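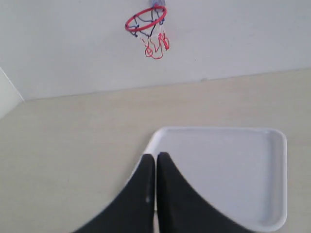

Hok-lam Lau wrote: Has the net been off the rim at any point, or is it still threaded the way it was when it came out of the box? The answer changes what I'd try first. If nobody has unhooked it, please don't cut anything yet.

Ticket 2095
Product: Cenent mini hoop, red rim, mixed-colour net
Raised by: Rutkowska, Fetton after-school room
Handled by: Ovach Toys support
Status: Closed
Subject: Net twists up and ball stops in it

Customer reply

The net has been off once. One of the older children unhooked part of it last term and I put it back by eye. I couldn't find the leaflet, so I may well have got it wrong.

The fault is as follows. A ball goes in at the top and stays there. Sometimes it drops through if you bang the wall, but mostly somebody has to push it up from underneath with a ruler. The bottom of the net is the worst part. The red strands curl round each other and close up, and if I pull them straight they go back to how they were after a few shots.

The hoop is up high on a plain white wall, above a pale wood-coloured surface. The ring is a good shape as far as I can tell and it isn't cracked. The piece at the top that holds it to the wall seems sound, so I would like to avoid taking the whole thing down if I can. It took me a long while to get it to stay up in the first place.

Already tried:

Pulling the bottom of the net down by hand. Lasts a few shots.
Spinning the net the other way. Made it shorter.
A smaller ball. Went through more often, but the children complained it was too easy.
Hanging a bulldog clip on the bottom overnight. Straighter in the morning, twisted again by home time.

I would like either a new net or instructions for sorting out this one.

Support reply, Hok-lam Lau

Thank you, that helps. The bulldog clip was a reasonable idea but it only pulls on one strand, and the others tighten round it.

On this model the net is knotted in bands. The dark string at the top loops over the rim, the white is the middle, and the red is the bottom. The dark loops have to go on in order. If one is hooked on out of turn, the dark part still looks more or less all right and the trouble shows lower down, where the red loops cross and pull shut. From what you describe I think that is what has happened, so straightening the red end won't hold until the top is put right.

Could you check these for me before we go further:

1. Look up from directly underneath. Do any of the dark strands cross over each other before they reach the white?
2. Put a finger inside the net from the top and run it round just under the rim. Does it catch anywhere?
3. Is there a loose end of string anywhere, or is every strand tied into another?

No need to take the hoop off the wall for any of this.

Customer reply

1. Yes. There is a crossing on the side nearest the wall. I hadn't seen it because you can't see that side from standing.
2. It catches in the same place.
3. No loose ends that I can find. It is all tied.

I should say that I had to stand on a step to look, and I have told the children they are not to do the same.

Support reply, Hok-lam Lau

Good, that is the simpler of the possible faults. The net can be re-hung without a new one. It should take around 10 minutes, and longer if the knots have pulled tight. Please read it all through before starting, as step 4 is easy to get wrong.

Clear whatever is underneath. You will be looking upwards with your hands full. If there is anything you would mind dropping a hoop on, shift it.

Step 1. Support the rim with one hand the whole time. Pulling down on the net pulls on the fixing as well, and most of the hoops that come off walls come off while someone is working on the net.

Step 2. Start at the front, on the side furthest from the wall. Tie a bit of wool or thread to the front dark loop as a marker. Any colour will do so long as it isn't one of the colours in the net.

Step 3. Working round from the marker, lift off each dark loop and hang it on a pencil in the same order. Don't let them slide off the end. A bit of sticky tape over the point of the pencil will stop them.

Step 4. With all the loops on the pencil, let the net hang and leave it alone. It will turn by itself, perhaps several times. Wait until it has stopped. Don't help it. People tend to give it a last half turn because it looks as if it wants one, and that puts the twist back in.

Step 5. Tease the red loops apart from the bottom upwards. Use your fingers. A crochet hook or a blunt needle is all right for a tight knot, but not scissors and not a pin. The red string frays more easily than the rest.

Step 6. Put the loops back on the rim one at a time, beginning with the marked one at the front and going round in the same direction you took them off. When you get to the crossed pair at the back, swap them over.

Step 7. Run your finger round under the rim again. If it catches, stop there and tell me where.

Step 8. Drop the ball through from just above the rim. Do it a few times before anybody throws at it.

Customer reply

I did this after the children had gone. A few notes in case they are useful to you.

I moved the white plastic tray off the surface first. It is only a light thing with a low lip, but I didn't want to be leaning across it.

The pencil worked. The tape worked as well, but I put it on after I had already lost a loop off the end and had to guess where it went. I think I guessed correctly.

Step 4 took longer than I expected. The net turned one way, stopped, then turned back a bit. I had a cup of tea.

Step 5 was the slow part. There was a knot in the red that I don't think was meant to be there. I got it out with a crochet hook. The string is a bit fluffy at that place but hasn't broken.

The crossed pair is swapped over. My finger still catches, but not in the old place. It is now to the right of the front, looking from below.

The ball goes through if it is dropped dead centre. If it hits the rim first it slows down and sometimes stops.

Support reply, Hok-lam Lau

Then the loop you lost off the pencil is the one to look at. My guess is that it has gone on next door to where it should be, which would make a new crossing to the right of the front. You don't need to take them all off again. Lift off that one and its neighbour, swap them, and check with your finger.

For the fluffy part, wet your fingers, roll the string between them and leave it to dry. Please don't use glue. It makes a hard lump and the ball will find it. Don't singe it with a lighter either – we do get asked.

One more thing to check while you are up there. The ball supplied with this model is soft foam. If yours has been replaced with a rubber one, it grips the string and will hang up even in a net that is correctly fitted. Does yours squash flat between finger and thumb?

Customer reply

It does not squash flat. It is a rubber ball from the PE cupboard. The foam one that came with the hoop was chewed and I threw it away.

I have swapped the loops. You were right, it was next door. Nothing catches now. The rubber ball goes through most of the time and the bottom of the net opens when it does, which it had stopped doing altogether.

Would a replacement foam ball be possible? I am happy to pay for it.

Support reply, Hok-lam Lau

Yes. We sell them in a bag of 2 and I have put a bag in the post with no charge, as you have done the repair yourself. Allow a few days. I have also put in a printed copy of the leaflet, since yours has gone missing. The drawing of the net is on the back.

Please don't go back to the smaller ball in the meantime. It gets through the side of the net, between the white strands, and that stretches the holes.

To keep the net from twisting again:

Unhook and re-hang only from the front loop, with a marker on it.
If children grab the net, it will twist. A reminder is usually enough, and putting the hoop higher is better, though yours is already fairly high.
Every so often, let it hang and see which way it turns. A small turn is fine. If it winds up and stays wound, check the top before you touch the bottom.

I'll leave the ticket open until the balls reach you.

Customer reply

The balls and the leaflet have come, thank you. The leaflet is pinned inside the cupboard door.

We have used the foam ball for a week. It stuck once, on the first afternoon, and I found one of the red loops had folded over itself. I pulled it straight and it hasn't happened since. The children have set themselves a target of 500 baskets by the end of term, and there is some argument over whether the ones from before the repair should count if they had to be got out with a ruler. I have said they do.

You can close this.

Support note

Closed at customer's request. Cause: dark loops at the rim hooked out of order after the net was removed and refitted, plus rubber ball in place of foam. Remedy: net re-hung on original rim, hoop left on wall. Sent foam balls and leaflet. Suggest adding the pencil method to the leaflet at the next reprint, with the tape put on before the loops.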